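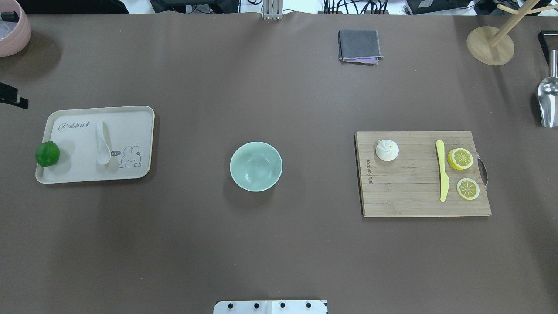
Tray, bowl and cutting board on the matte tabletop. Tray marked "Rabbit"; spoon laid along the middle, lime at the left edge.

Foltedside Kitchen — Tabletop Layouts, Gallery 2

Small-kitchen stock at Foltedside, June sorting. The full inventory runs to 1,545 entries, of which 134 are classed as tabletop pieces. Entries were checked against the older Stallier list by Jacqueline Perrin, and captions were edited by Rutilio Villaseñor. Notes on the pieces in the opening picture follow.

Tray
White, rectangular, rounded corners, narrow raised rim. Line drawing of a rabbit toward the lower right, with a small speech bubble beside it. Filed under serving, flat.

Spoon
White, narrow handle, oval bowl. Filed with the tray for storage; the Stallier list has it under loose cutlery.

Bowl
Pale mint green, round, smooth inside, thin rim in a lighter tone. Filed under mixing and serving. Bowls of this class stack up to 149 mm high on the Åberg shelf — anything taller goes to the lower cabinet.

Cutting board
Light tan wood, grain running lengthwise, curved metal handle on the right side. Small dark lettering near the left side, apparently beginning "joyoung". Filed under preparation. Boards are stored upright, handle facing out.

Lime
Green, glossy. Not stock, no entry number.

Colors in the gallery are uncorrected. Entry numbers will be added when the Ivlow labels are printed; until then, quote the gallery number and the name of the piece. Corrections to captions go to Rutilio Villaseñor by noon on Monday. Shelf and cabinet changes go to Jacqueline Perrin.

Next gallery: Storage Jars and Lids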